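# Hoekstra sets gripper budget for Fimum site

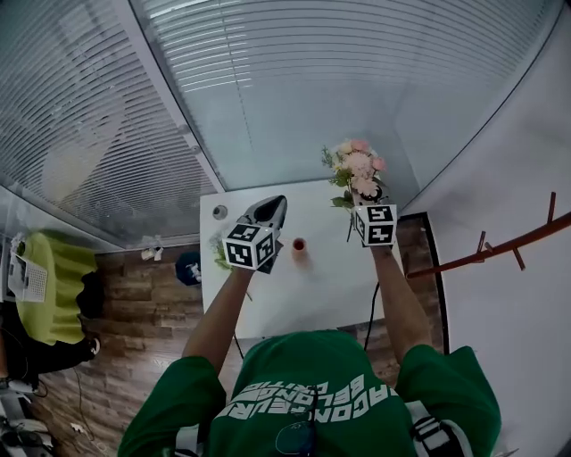

*Two hand-held grippers in use at a white table, the one on the right closed on a bouquet of artificial flowers.*

August 2025 — Hoekstra has approved the purchase of 43 hand-held grippers for its Fimum site, to be ordered in three lots. The first goes to soft-object handling, which now shares equipment with the Vematau group.

Planning lead Hanyu Xue said spare fingers and marker cubes are budgeted separately, under line 3027. Calibration stands were left out. "We can share those until February," Xue said.

Bids close at the end of the month.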